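Perguntas frequentes sobre dobrar e guardar roupa preta

Juntámos nesta página as perguntas que mais nos chegam à caixa de correio da Preva sobre calças e outras peças pretas, que são, de longe, as que mais dores de cabeça dão a quem gosta do armário arrumado (nós incluídos!). Vá com calma, leia só o que lhe interessa e volte quando precisar.

Em que superfície devo dobrar?

Numa superfície lisa, grande e, se puder ser, clara. O preto engole as sombras e, em cima de uma colcha escura, nem se percebe onde acaba uma perna e começa a outra. Uma placa branca pousada na mesa resolve muito bem o assunto, e até se arruma atrás da porta quando acabar. 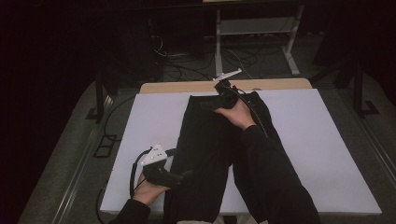
Comece sempre pela cintura. Estenda as calças ao comprido, acerte o cós com as duas mãos e só depois desça pelas pernas, alisando devagarinho com a palma. Se o cós ficar torto, tudo o que vem a seguir fica torto também, e lá temos nós de voltar ao princípio.

E se a peça sair do cesto toda amarrotada?

Não se assuste, acontece a todos. Procure uma costura, qualquer uma, e siga-a com os dedos até chegar a uma ponta. Levante essa ponta, deixe o tecido cair pelo próprio peso e pouse-o outra vez na mesa. Duas ou três vezes costumam chegar.

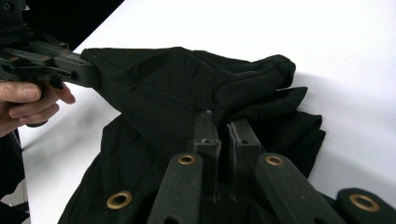 As malhas finas pedem um bocadinho mais de paciência: nada de sacudir com força nem de esticar pelas bainhas, que depois ficam a ondular e já não há ferro que lhes valha. Puxe pelo corpo da peça, com a mão aberta.

Como distingo o preto do preto já gasto?

Leve a peça à janela, de manhã, e olhe para as zonas das dobras, que é onde a cor costuma ir embora primeiro. O que já está a fugir para o cinzento pode ficar para andar por casa ou levar um banho de tinta. No nosso guia Irncombe explicamos o tingimento passo a passo, com toda a calma do mundo.

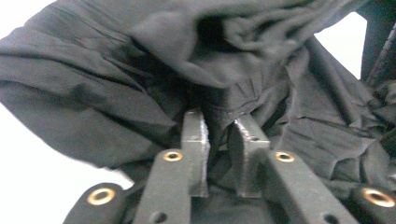 Guia Irncombe, n.º 34

Quem assina o guia recebe-o em casa; os números anteriores podem ser pedidos pela loja, indicando a referência 1285.

Dobro em três ou enrolo?

Para gavetas, preferimos dobrar: perna sobre perna, e depois em três, da bainha para o cós. Para malas de viagem, enrole à vontade, que poupa espaço e vinca menos. O método Campbell, de que tantos leitores nos falam, junta as duas coisas e também gostamos muito dele.

Vale a pena pôr papel entre as peças?

Vale, sobretudo se as vai guardar até à próxima estação. Uma folha branca, lisa e sem impressão, basta.

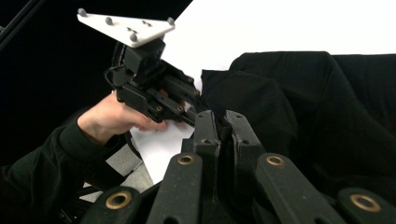

Corte a folha um pouco mais estreita do que a peça dobrada, para não sobrar nada dos lados, e troque-a quando voltar a abrir a caixa, lá para outubro. As caixas Trirnix do modelo 264 levam bem as calças dobradas em três; para camisolas grossas, veja antes o modelo 349.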